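Gunislow Rumach Practice Kit — Tabletop Pick Tasks in Simulation

Item no. 229
Document revision: 12 November 2024
Technical contact: Amrit Sawatzky

Overview

The Rumach Practice Kit is a written procedure set with matching simulation cells for single-arm pick work on a household tabletop. It is sold to labs and training departments that need test results another team can repeat. Each cell comes with a scene file, an object list, a run sheet and a set of limits that the operator signs off before the first run.

The kit does not replace a risk assessment of the real cell. Where a local rule is stricter than the kit, the local rule applies.

What the kit covers

Section A: scene setup and object placement
Section B: approach, grasp and retreat
Section C: camera views and lighting
Section D: stop conditions and logging
Section E: transfer to hardware

Sections A to D can be used alone. Section E assumes that the other four are complete and that the run sheets have been kept.

Approach and grasp (Section B)

The approach is made with the fingers open. The fingers should pass on either side of the object with clearance on both, and the closing motion starts only after the arm has reached its grasp pose and the speed has dropped to zero. Round objects get their own entry on the run sheet. A ball rolls when one finger touches early, and the resulting pose error is often booked as a planning fault. 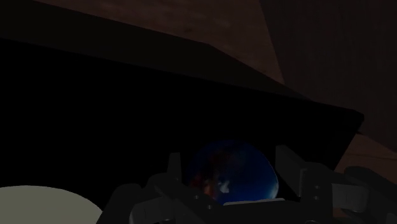
Dark objects on dark surfaces are kept in the test set on purpose. A grasp policy that passes only under even, bright light has not met Section C. The operator records the light setting for each run and does not change it between the wrist view and the fixed views. If the wrist view is too dark to make out the object outline, the run still counts and is marked "low contrast" in the log.

Placement of objects (Section A)

Objects are placed by seed from the scene file. Moving an object by hand to make a grasp easier voids the run. Items near the edge of the surface stay where the seed puts them, and the planner is expected to deal with the edge as a boundary. Neighboring objects are treated as obstacles unless the task names them. The wrist and the outer parts of the gripper take up more room than the fingers, so clearance is checked against the full arm model. 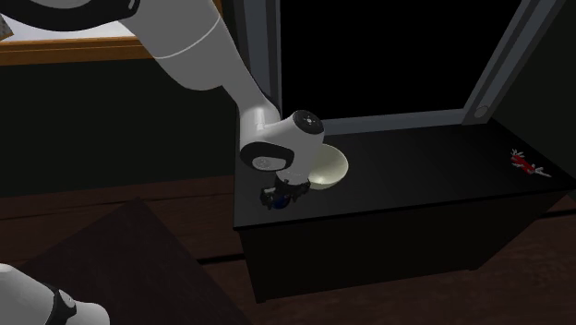 Gripper over the dark blue object, with the bowl next to the wrist.

Limits supplied with each cell

Maximum runs per batch: 400
Stop conditions defined: 11
Views required per run: 3
Object reset: from seed, at the start of every run
Log format: plain text, one line per event

The limits file is read-only. Darlene Bergeron maintains the master copy, and change requests go through the form in the Asfaw folder. Requests received after the January cutoff are held for the next revision.

Stop conditions (Section D)

A run ends at once on any of the following:

— contact between the arm and the supporting surface
— contact between the arm and any tall fixture standing on or behind the surface
— an object leaving the surface
— joint limit reached on any axis
— loss of one required view

The remaining conditions are listed in the printed run sheet. A stopped run is logged as stopped, with the condition number. It is not repeated under the same run number. Teams that rerun and overwrite get success rates that can't be compared with anyone else's, including their own from the month before.

Fixed view (Section C)

At least one view must show the arm base, the gripper and the working surface together. This view is used for review only and is not passed to the policy. Check that the link covers and the base do not hide the target area through the full motion range.
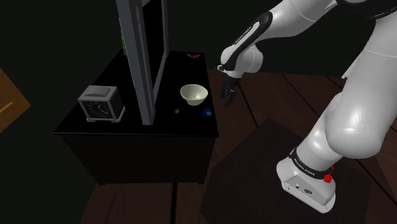
Side view of the cell: arm base on the floor, gripper beside the table, bowl and blue ball near the table edge.

Transfer to hardware (Section E)

Run the first hardware batch at reduced speed with one person at the stop control. Compare joint paths with the simulated log before raising the speed. Abdelghani Ashour's note on cable slack is included as an appendix and should be read by anyone mounting a wrist camera.

Ordering

The kit is supplied as a download with one printed run sheet binder. The Workau add-on, with drawer and door tasks, is ordered separately and needs revision-matched scene files. Send site license questions to Mansa Aidoo and include the item number.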